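The tap on the table

Friday, October 15, 2021

Every few years somebody decides that the trouble with beer is the walk to the bar. The latest answer is the table tower, a black column with a spout that stands where the flowers used to be, and Clostuvden has caught it badly. I have now sat in front of 2 of them and I remain to be convinced.

The case for it goes like this. You pour your own, as much as you like, with the head you like. Kinley, the bar that put its first one in last February, charges a deposit of 15 for the pleasure and gives you 40 minutes at the table. I spent a fair few of those minutes making foam.

What I will grant is the metalwork. A steel tray with rounded corners and a slotted grate is a sensible thing to have under any tap, and it wipes down in seconds. A white tabletop is less sensible. White shows everything - ask anyone with a white sofa.

Then there is the glass. Ribbed ones are back, and they look lovely on a shelf. Whether they make the beer any better is another matter.
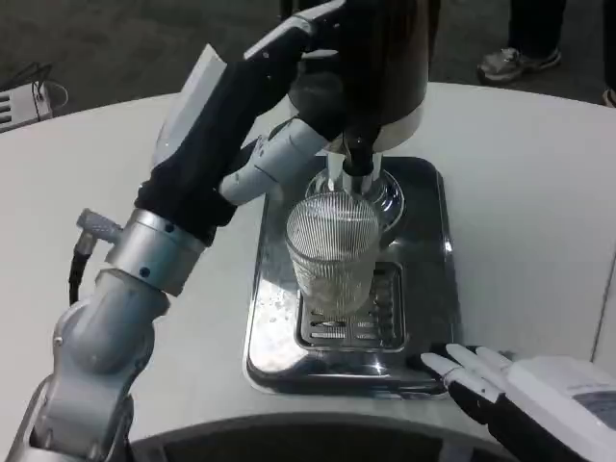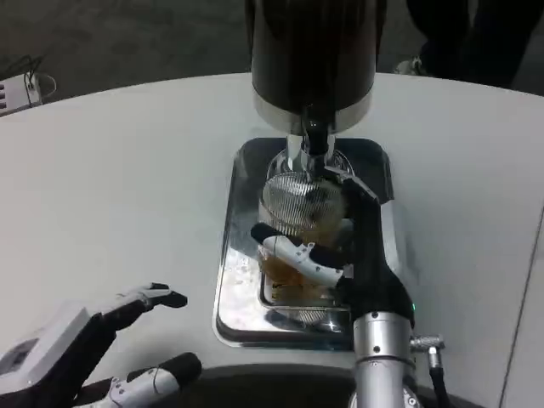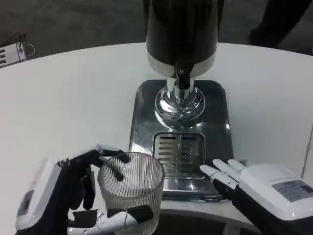 Tower, tray and ribbed glass, on a white table.

My other grumble is with the pouring itself. A good bar person tilts the glass, watches it and knows when to stop. Tichý, over in Darkurport, still works that way, and you get your drink with a proper collar on it and nothing down your sleeve. You also get a short walk and a look at what everybody else is having - I had always thought that was half of going out. The tower takes up the middle of the table, too, so you spend the evening leaning round it to talk.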